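Home Syllabus Week 8 Readings Contact

Sound Recording, Week 8: Room Tone and Why You'll Miss It

Welcome back, everybody, and thank you for the lovely rain recordings, I played them all weekend. Today we're staying indoors. Every room hums a little, and you'll want a good long stretch of that hum before anyone packs up. Two minutes is fine, three is kinder to whoever edits. 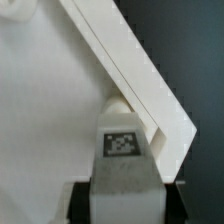
Fig. 1. Patterned square on a gray-white block.

Set your level and then leave it alone – I mean it, hands in pockets. Fridges and lights tend to sit low, under 300 Hz, while hiss bothers us more up past 4000 Hz. Don't filter anything yet. Just write down what you hear and where you stood. 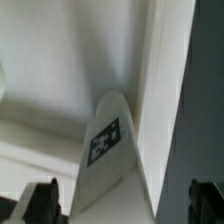
Khairul Ginting wondered last May whether one recording could serve for a whole building, and I still say no, please don't! The Ibarra stairwell and the Drunholm practice room are next door to each other, and a cut between them jumps right out at you.

For homework, record two rooms at Peromard and join them with a slow crossfade, 2000 milliseconds to begin with. Bring both files on 17th August.
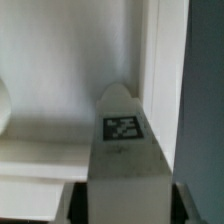

Fig. 2. Rounded white tip with a square marker.

Reading: Costa, chapter on quiet places, first half only.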